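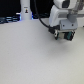
Pale grey, matt and finely speckled.

Looking after a matt worktop or table

June 15, 2019

I've had more letters about pale matt surfaces than about anything else since February, when I wrote a few lines on getting candle wax out of a tablecloth and mentioned in passing that my own kitchen table was grey. So many of you seem to have bought one! I quite understand it. They're restful to look at, they don't throw the light back in your eyes at breakfast, and a fine speckle hides a surprising number of crumbs (which is a blessing until you lean your sleeve in them).

The everyday wipe

A soft cloth, warm water and one small drop of washing-up liquid in the bowl. I do mean one. Most of the cloudy patches people write to me about are dried soap, and the more they scrub with soapy water the cloudier it gets, poor things. Wring the cloth until it hardly drips, go over the whole top in long strokes from one end to the other, then rinse the cloth and do it all again with plain water. Dry it with a clean tea towel. My mother used an old pillowcase for this and I've never found anything nicer.

Looking for smears

Matt tops are awkward because you can't see what you've missed by standing over them. Crouch down at one end, so your eyes are nearly level with the surface, and look along it towards the window. Greasy fingerprints show up darker than the rest. I do this in the evening with a torch laid flat on the table, and my husband has stopped asking what I'm looking for.

Tea, coffee and beetroot

Get to them quickly if you can. If you can't, mix bicarbonate of soda with a little water until it's like thick cream, spread it over the mark and leave it for 16 minutes while you get on with something else. I used to say a quarter of an hour, but Celina Duda wrote to tell me she sets her timer by a favourite piano record and it comes out at sixteen, and I've done it her way ever since. Wipe it off gently, without rubbing in circles, and rinse well. Old beetroot may want a second go.

Please try it on a corner first, or on the underside if yours is finished the same way there. Tops differ a great deal, and if you still have the maker's leaflet do read it before you listen to me.

What to keep away from it

Scouring powder, green scratchy pads and those white sponges that seem to work like magic. All of them polish as they clean, and you end up with a shiny spot in the middle of a matt table that you'll never get dull again. I have one the size of a saucer to remind me. Spray polish is no good either – it leaves a film, and the film collects dust.

Hot pans

Always a trivet or a folded towel, however tough the shop told you the top was. Edmund Piątek, who fitted our kitchen, keeps a cork mat hanging on a nail beside his own cooker so that it's there before he needs it, and I copied him the same week.

Scratches

Fine pale lines are often not scratches at all but a trace of metal left behind by a tin or a pan base. Rub lightly with a damp cloth and the same bicarbonate paste before you despair. For a real scratch I would leave well alone, or ask whoever supplied the top. Felt pads under bowls and lamps will save you a good many, and they need changing once they feel gritty. I get mine in sheets from Skoton and cut them with the kitchen scissors, six to a row.

Next time I'll answer the lady with the sticky drawer runners, and I haven't forgotten the question about storing winter blankets.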